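Visit report: Lodham open day, hand-held gripper recording
Filed 28 September 2026

I went to the Lodham open day mostly for the session on written rules for demonstration recording. We are drafting our own at Pelik and had got stuck on the part about what counts as a usable take.

Mariann Oláh ran the session. She has kept the Lodham rule sheet since March, when the old one had grown to 20 pages and operators had stopped opening it. The current sheet is 5 pages. A copy hangs at the sign-in desk, and visitors could take one home.

The first page covers the operator. Sleeves are pushed up or taped, and watches and bracelets come off. Both grippers are held for the whole take, even if the task needs one hand. An operator who puts a gripper down ends the take. Breaks are fixed and are logged by the person at the recording desk.

The second page is about cables and floor. Each gripper cable has to run on the outside of the forearm and must not cross the other one. Stand bases inside the walking area carry hazard tape on all four sides. Loose parts on the floor are picked up between sessions, and the sheet names a person for that on each shift.
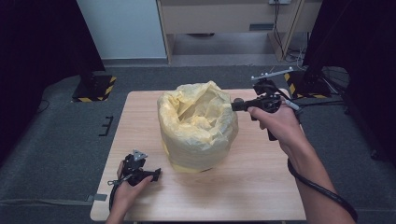

Two-handed work on a yellow plastic bag, with the right gripper at the rim.

Soft objects get a page of their own, and I found it the most useful. Bags never start in the same shape twice, so the sheet does not ask for a fixed starting shape. It asks for a fixed zone on the table and a written list of allowed states: flat, folded, bunched, open. The operator says the state out loud before starting. A torn bag is replaced and the take is marked, but it is not deleted.

Marker checks come next. Markers are wiped and looked over at the start of a session and again after any knock. Virág, the group's checking routine, flags takes where tracking drops out. Mariann said they rejected nearly 100 takes in the first month under the new sheet and kept the reasons for every one. She would not give a target rate – she thinks people start hiding bad takes when there is one.

I asked about consent for hands and voices in the recordings. There is a one-page form, signed once per project and not per site. Drilluvness uses the same form.

Points for our draft:
Move the cable rule to the front.
Copy the list of allowed states for bags and cloth.
Keep rejected takes, with a reason.
Cut our 76 rules. Many say the same thing twice.

Lodham will send the consent form by email. I still need to ask how they handle left-handed operators.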